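Drustlow Workshop, notebook 20
Entry: April, begun 9:40
Subject: Slatted panel, wood strips and fittings; bottle labels; clearing of the large table

The panel was brought over from the bench this morning and laid flat on the white table. The three raised strips are fixed. The diagonal was the one in doubt at the last entry, and it has been left at the angle first drawn. The short offcut under it was removed and has gone back into the Retora box.

Measured between the two outer strips at the near end, then again at the far end: 124 and 124. All measurements in this entry are in millimeters and were taken with the steel rule, as the tape reads short after the first section. The diagonal strip was measured along its top face only. Its underside has not been checked and should be before any glue is used.

Black fittings: the set supplied by Dutine is a mixed one. The knobs turn freely in the hand, but the screws sent with them are too long for the strip and would come through the back of the panel. Shorter screws are to be ordered under job 194. Until they arrive, the fittings are to be treated as placed for position only. Please do not lift the panel upright.

The right strip has a blunt corner at its near end. A rounded corner was discussed and turned down, as the grain lifts when it is sanded across. If the client asks again, the test piece is in the second drawer and shows the problem clearly enough.
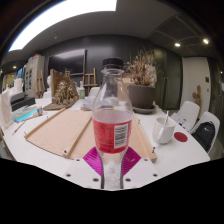
Should the plywood be sealed before the fittings go on?
Seal it first, with the screw holes already drilled, and leave it overnight before anything is fastened. Sealer brushed around a fitting leaves a ridge which is difficult to remove later.

Labels, 11:15. The red wraparound labels were compared with the earlier batch from Havlíček. The new stock is slightly stiffer and the overlap needs firm pressure along its full height. Two labels from the earlier batch had started to lift at the seam after a week on the shelf, and those bottles have been set aside for relabeling. The barcode must stay clear of the seam. The small print is to be read against the approved sheet before the rest of the roll is used – this was not done last time, and part of the roll was wasted.

The black caps are to be kept as they are. A smooth cap was tried and was harder to open with damp hands.

Table. The planter with the dried arrangement stays on its saucer. It sheds when moved, and bits of leaf found their way into the sealer tray last month. Anyone brushing on finish should do so at the bench, with the tray covered between coats. Mugs are allowed on the table while the panel is bare wood. Once the first coat is on, they go to the side counter, and the dark red coaster goes with them.

Outstanding:
Underside of the diagonal strip to be checked.
Short screws, job 194, to be ordered.
Seam test on the new labels to be repeated after a week.
Sealer tin is low. There is enough for the front of the panel, possibly not for the edges.

Entry closed 12:20.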